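The year I stopped buying boxes

I have a confession to make about storage. For most of my adult life I believed that I was one good box away from being a tidy person.

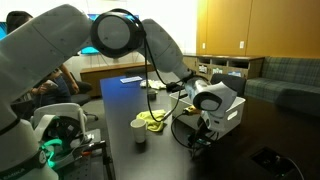

It started in my first flat, which was a single room over a dry cleaner's in Bondlow with a cupboard so shallow that coat hangers had to go in at an angle. I bought three boxes with lids the week I moved in. I remember carrying them up the stairs, one inside another, feeling enormously pleased with myself. By the end of the month one held cables, one held things I was going to sell, and the third held the lids of the other two, which didn't fit once the boxes were full.

You would think I'd have learned something from that. I bought four more.

Twenty years and five addresses later, I live in a terraced house in Plorside with my husband, two children and a loft. Ah, the loft. When we came to view the house the agent pulled down the ladder with a flourish and I went up it like a child going up to see the stars. So much space! Boarded, too, and with a light. I said to my husband that we would never have to worry about clutter again, and in a way I was right, because for the next 11 years we put everything up there and didn't worry about it at all.

Then last November the roof started to leak. It was only a small leak, a slipped tile near the chimney, but the roofer wanted the whole back half of the loft cleared so he could get at the felt, and he wanted it done by the Friday. So down it all came. Every crate, every bag, every box that had once contained a different thing from the thing it now contained. We stacked it on the landing until we couldn't get to the bathroom, and then we stacked it in the front room until we couldn't see the television, and then we sat on the stairs and ate toast and looked at it.

My daughter, who was nine at the time, asked whose it all was. I said it was ours. She said, 'But what is it?' and I couldn't tell her.

So we opened things. I'd love to say it was a voyage through our family history, and bits of it were. There was the blanket my son came home from hospital in. There was a bundle of letters from my grandmother, who wrote in green biro and underlined any word to do with food. But mostly it was stuff that had been put in a box so that we didn't have to decide about it. Half a curtain pole. A fondue set, complete, with the receipt. The instruction booklets for two washing machines we no longer owned and one I'm fairly sure we never did. I found a crate labelled MISC and inside it, I promise you, a smaller crate labelled MISC.

And then there were the empty ones. I hadn't realised how many boxes I'd bought to put things in and then never put anything in. Nests of them, still with the cardboard sleeves on. I'd picked them up at sales, at the big Masri out by the ring road, once in a motorway services when we were supposed to be on our way to a wedding. I worked out what I had spent on storage over the years, or at least the part of it I could trace through old bank statements, and it came to £935. That's a holiday. Not a grand one, but there would have been a beach.

I think what I'd been buying, all those times, was the feeling of being about to start. There's a particular mood I get in that aisle. The light is bright, everything stacks, all the corners match, and I can picture my whole life sorted by Sunday night. It lasts as far as the car park. I get the same thing from new notebooks, and I know people who get it from running shoes.

I made a rule, then and there, in my dressing gown, with dust in my hair. No new boxes for a year. If something needed a home it would have to go in a box I already owned, or on a shelf, or out of the house.

The first few weeks were awful! I hadn't understood how often I reached for a container as a way of getting to the end of an argument with myself. School projects, for instance. My son came home with a model volcano and my immediate thought was that I needed a volcano-sized box. I didn't have one. So the volcano sat on the windowsill, where we all looked at it and he showed it to anyone who came to the door, and after a month or so he said he was done with it and could he have the tray back. If I'd boxed it, it would have gone up the ladder and stayed there until he was thirty.

The kitchen was harder. I'm a keeper of tubs. I come from a long line of keepers of tubs, and my mother's ice cream cartons never had ice cream in them, as generations of disappointed grandchildren will confirm. I got everything out of the tub cupboard one wet afternoon and tried to match each one to a lid, like some sort of awful speed dating night. The ones left without a partner went to the recycling point. Now the cupboard shuts. I still open it sometimes just to shut it again.

The thing that's helped most is dull, so brace yourself. I leave one box open by the back door, one of the plain ones from the loft, and anything we've finished with goes in it. When it's full it goes to the charity shop in the boot of the car, and then the same box comes home again. That's the whole system. I did try a cleverer one first, with coloured stickers and a list on the fridge, but my husband is colour blind and my children don't read lists, so it only ever worked when I was in the house alone.

I've also had to make my peace with drawers. I used to think a drawer needed dividers, and that the dividers needed to be the right dividers, and I once measured our cutlery drawer so carefully that I had a column for the depth of the ladle. Now the string lives with the batteries and the tape measure. It's a mess, but it's a mess I can find things in, and if I'm honest I could never find anything when it was sorted either. I could only find the dividers.

Friends have opinions about all this. One of them thinks I've gone too far and keeps offering me a lovely set of baskets she doesn't need, which I think says more about her landing than mine. Another has joined in and sends me photos from the shop when she's feeling weak. We talk each other down. She nearly went last week over something called the Dullonia, a stacking tower with eight compartments and a bamboo top, and I'll admit I looked at the picture for rather longer than I needed to. Eight compartments! I had the wool in one and the gift wrap in another before I'd even asked her the price.

She left it in the shop. I was proud of her, and a little bit sad.

There have been lapses on my side as well. In the spring I bought a wooden crate at a car boot sale and told everyone it was a planter. It did have a plant in it for a fortnight. The plant is now on the step and the crate is under the desk with my shoes in it, and I've decided that second-hand is a grey area until somebody tells me otherwise.

The loft is not empty, by the way. I don't want anyone picturing bare boards and a single tasteful suitcase. The Christmas things are up there, and the tent, and the baby blanket and my grandmother's letters, which now share a box with nothing else in it. There's also a bag of my old work clothes that I'm not ready to talk about. But you can walk from one end to the other, and when the roofer came back to check his tiles he went straight to the place without having to ask me to move anything.

I've got until November before the year is up. My husband wants to know what I'll do on the first morning, and whether he should hide the car keys. I've told him I haven't given it any thought. I have, though. We do need something for the gloves.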